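Two arms and a can of balls

The Piriria kit is sold as a pair of arms you can teach by hand, and the people at Clostell, who rent it out by the month, are keen on the word "easy". I went to their workshop in Rinmont in April to ask how easy, and for whom.

The technician who runs the demonstrations has set up the kit for schools, a packing firm and one hopeful café. Putting tennis balls back in their can is the job customers ask for most. "They all know what it should look like," the technician told me. "If it goes wrong, they can tell straight away."

So how often does it go wrong? I was given a good many words before I was given an answer. It depends on the light, on how the can is lying, on who did the teaching. "On a good morning it's lovely to watch," was as far as we got at first. I asked about a bad morning. "You do a lot of resetting."

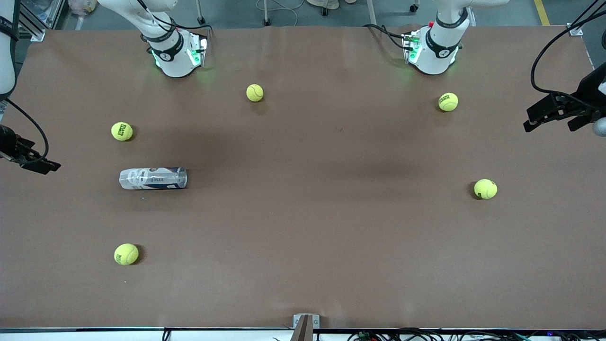 The rental is £2,000 a month, with a further £1,000 for what Clostell calls onboarding. That buys 2 visits from a technician and a login for the Kostiuk software, where the teaching sessions are stored. Extra visits are charged. I asked whether most customers need one. "Most choose to have one," the technician said, and laughed.

I pointed out that a person can fill a can of tennis balls in a few seconds, and that no one I know would pay to have it done more slowly. The technician didn't argue. "You're not renting it for tennis balls. You're renting it to find out whether your own job is the sort of thing it can learn." And if it isn't? "Then you've found out." At those prices I would want to find out rather faster than the 3 months Clostell asks you to sign up for.

There is no trial period. A shorter contract "has been talked about", apparently for some time. Nor could I get a list of jobs the kit has learned and kept doing after the technician went home. The packing firm sent theirs back. The café is still deciding.

I did like the technician, who never once used the brochure's phrase "a second pair of hands". When I read it out, there was a pause. "It's a pair of grippers," they said. "I'd start from there."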